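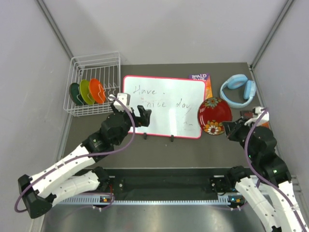 ## 4. What the Table Holds: Dishes, Messages, and Things Put Down for a Moment

We came to this part of the study a little sideways. The Prurthorpe survey was set up to look at kitchens, and in the first month our notes were nearly all about cupboards, drawers, and the space beside the sink. The table got one line on the recording sheet, as a piece of furniture, with a box for its size and another for the number of chairs. By June we had run out of room in the margins. People wanted to talk about the table, and they wanted to talk about the things on it, and most of those things had very little to do with food. So we went back to all 30 households with a longer sheet (and a good deal more patience on their side than we had any right to expect), and what follows is drawn from those second visits.

In total we logged 2,625 items resting on tabletops. An item was anything that could be picked up on its own. A plate in a rack was one item and the rack was another, a decision we argued over at some length and would probably argue over again. Crumbs were left out. Mail was counted by the piece if it was spread out and by the pile if it was stacked, which will strike some readers as generous to tidy households, and we agree that it is.

### 4.1 Three kinds of resting

The Briltura coding scheme, which we had used for cupboards, sorts objects by purpose: eating, cooking, cleaning, paper, leisure. It works well behind a closed door. On an open surface it told us very little, and after a few visits the two of us doing the coding found that we were writing the same small remarks beside the codes. "Lives here." "Waiting." "Just put down." We gave in and made those remarks into categories of their own. We call them *settled*, *pending*, and *passing*.

A settled thing has the table as its home. A fruit bowl is the usual case, or a lamp, or the pepper mill that never goes back to the stove. A pending thing is somewhere in the middle of a job, and the job will carry it off again when it is done. Dishes in a rack are pending in nearly every house. A passing thing has been set down by somebody whose hands were needed for something else, and its home is in another room altogether.

Figure 1 is a handy place to see how quickly the three get mixed together. On the one dark gray tabletop there is a white wire dish rack with plates upright in it, a small whiteboard on little black feet, a paperback with the name Roald Dahl across its top edge, a pair of light blue over-ear headphones, and a red decorated bowl tipped onto its side. By purpose, that is tableware, a message, something to read, and something to listen with. Our own categories ask a different question, and we think a more useful one, though we admit straight away that a figure alone can't answer it. A book on a table may be there for the week or for the length of a phone call. To code it we had to ask, and in the households we always did.

### 4.2 The rack as a boundary

We were surprised by how much the dish rack mattered. When we began we thought of it as equipment, something that belonged with the sponge and the drying cloth. Many people keep it beside the sink, of course, but in the smaller apartments, and above all in the Ljungberg building, where the counters are short, the rack had moved over to the table and stayed there. Once on the table it seemed to do a second job. It marked off a corner. Things that people cared about keeping clean and things they cared about keeping dry ended up on opposite sides of it, and the line between the two was respected even by children, who respected very few of our other lines.

Part of this, we suspect, is simply the shape. A rack with vertical slots gives every plate a place and shows at once whether there is room for another. The three round plates in Figure 1, dark green, lime green, and bright orange, lean the same way and overlap one another, and a person walking up to that table with a fourth would have no trouble seeing where plates go. A stack of plates lying flat gives much less of a signal. In homes where clean dishes were stacked on the bare tabletop, we found other objects on top of the stack on a good many visits: keys, a school form, once a hairbrush. We never found a hairbrush in a rack.

Color came up more often than we had planned for. We had no question about it on the sheet, and perhaps we should have. Households with plates in several colors told us, without being asked, whose was whose, or which ones were for guests, or which had replaced a broken one and never quite been accepted. One parent in Ziltov Street explained that the orange plate in their set had to be washed first every evening, and then laughed and couldn't say how the rule had started. In houses with plain white sets we heard almost nothing of the kind. We don't want to lean too hard on this. But a plate that can be told from its neighbors can be missed when it is gone, and people do seem to keep an eye on where it is.

### 4.3 Messages that stay up

Small boards and notes made up a modest share of the items and a large share of the conversation. We found them leaning against walls, propped on windowsills, held to the refrigerator, and standing on the table itself. The standing kind interested us most, as it takes up room that could be used for something else, and so somebody has to keep deciding that it is worth it.

We had expected lists. There were lists, certainly, for groceries and chores and who was picking up whom. Yet a fair number of boards carried nothing that anyone needed to know. "Have a nice day," handwritten over two lines in dark marker, as on the red-pink framed board in Figure 1, is very much in the spirit of what we met in the homes. Greetings like this were hardly ever wiped off to make way for something practical. People wrote around them. When a board filled up, the list went onto the back of an envelope and the greeting stayed where it was, getting fainter. One household told us that their message had been up for 7 months, and that they had gone over the letters twice with a fresh pen.

The boards were rarely clean, even where the rest of the table was spotless. Old strokes showed under the new ones, and there were smudges and little scribbles down in the corners. We asked one older participant whether this bothered her and she said it would be a sad sort of board with nothing rubbed off it. We have thought about that remark quite often while coding.

For the purposes of the sheet, a board with a list was coded as pending and a board with a greeting as settled. This may look fussy, but it held up well when we came back on the later visits. The greetings had stayed in place in all but 5 of the homes that had one.

### 4.4 Books, headphones, and the far edge

Passing things gather at the back. This was among the clearest patterns we saw, and also the one our participants found the least interesting, on the very sensible grounds that they knew it already. The front edge of a table is where people sit, lean, roll out dough, and help with homework, and anything left there gets moved. The back edge, especially where the table meets a wall, is left in peace. A pair of headphones will lie there until the next time they are wanted. So will a paperback, and a paperback will often slide in behind something taller, the way the purple and orange one does behind the whiteboard in Figure 1, where only a part of the cover can be seen.

Being half hidden had consequences. We asked each household to name, from another room, everything on the table at that moment. They were very good at the rack and its dishes, and very good at the boards. They were noticeably worse at flat things lying behind upright things, and library books were forgotten more than anything else we asked about. Two families found one during our visit. We were thanked as though we had done something clever.

Headphones turned out to be a harder case to code than books. Some people had a hook or a drawer for them and were a bit embarrassed to find them on the table. Others plainly thought of the table as the right spot and looked puzzled when we asked where they "really" went. We coded by what people told us, and so two pairs lying in exactly the same corner of two very similar tables could end up under different headings. We are comfortable with this. The categories are about the arrangement between a household and its belongings, and two households are entitled to arrange things differently.

### 4.5 Bowls, and a note on how things are set down

Bowls deserve a few words of their own, having given us the most trouble. A bowl sitting upright invites things into itself, and in the second round of visits the upright bowls on tables held batteries, rubber bands, coins, tea bags, and a fair amount of fruit. A bowl upside down holds nothing and tends to be read as clean. A bowl on its side, like the red one beside the whiteboard in Figure 1 with its decorated outside turned up, is neither. It might be drying, or it might have been nudged, or somebody may like looking at the pattern. In the homes we heard all of these explanations, and for patterned bowls the last was by no means the rarest.

We had no space on the sheet for the way an object was turned, and we added one partway through the second round, too late to say anything firm. For what it is worth, the note "pattern showing" appears again and again in our later pages, beside bowls, mugs, and cookie tins alike. A future version of the sheet should ask about it from the first visit, and should leave a wider margin.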